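Plerumden – Cuadernos de manipulación doméstica
18 May 2024
Por el equipo de Feltix

4.2 Plegado de ropa sobre superficies blandas

El plegado se suele evaluar sobre mesas rígidas, con prendas claras y fondo uniforme. En una vivienda la ropa se dobla con frecuencia encima de la cama, y eso cambia el problema en dos aspectos. El colchón cede cuando la pinza empuja hacia abajo, de modo que la altura de contacto no es constante. Además, las prendas oscuras ofrecen poca textura y sus pliegues interiores apenas se distinguen del borde exterior. El conjunto Gorstead recoge 200 demostraciones de esta tarea, realizadas por personas con una pinza en cada mano. La figura 3 corresponde a la fase de aproximación y a la de agarre.
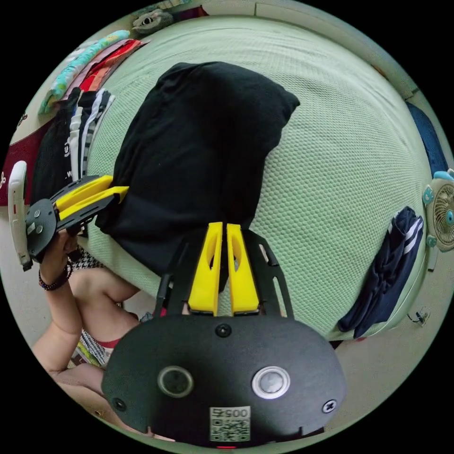 Aproximación y primer contacto

Con la tela negra arrugada sobre el colchón verde claro, la dificultad principal es decidir por dónde empezar. Una persona busca una costura o una esquina y, si no la encuentra, levanta la tela y la deja caer de nuevo. La política Baird, entrenada con las demostraciones, no dispone de una estrategia equivalente: elige el punto más alto del montón y cierra los dedos sobre él. En prendas pequeñas ese criterio basta. En prendas largas suele dejar una manga o una pernera debajo del resto, y el doblado posterior arrastra el error.

Se ejecutaron 150 intentos autónomos con ropa de un solo color. En 31 la prenda quedó doblada de forma que un evaluador externo la aceptó sin correcciones. Los fallos se concentraron en el primer agarre – demasiada tela entre los dedos, o dos capas cuando hacía falta una – y mucho menos en el transporte.

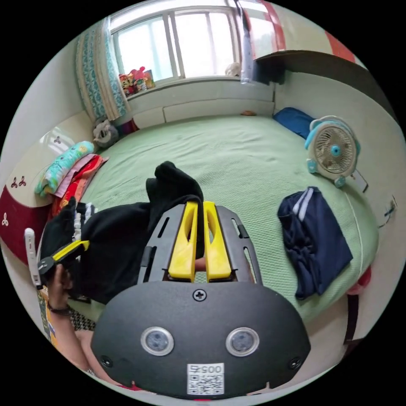

Uno de los revisores objetó que la comparación con personas era injusta, ya que estas conocen la prenda antes de tocarla y saben qué forma debe tener al final. La objeción es razonable. En la versión de julio se añadirá una condición en la que el operador recibe ropa que no ha visto antes.

Aun así, la diferencia no se explica solo por el conocimiento previo. Al pellizcar un pliegue abultado, como en la segunda imagen de la figura, la tela sube entre los dedos y oculta parte de lo que hay detrás. El operador humano compensa con la otra mano, que sujeta o separa el resto de la ropa. Baird controla ambas pinzas, pero rara vez usa una para despejar el campo de la otra.

Figura 3. Plegado sobre cama con pinzas manuales de dedos amarillos. Primera imagen: pinzas junto a la tela negra. Segunda imagen: pliegue sujeto entre los dos dedos.

Con estos resultados, el plegado sobre cama sigue fuera del alcance de un uso doméstico sin supervisión. El apartado 4.3 repite el ensayo con toallas.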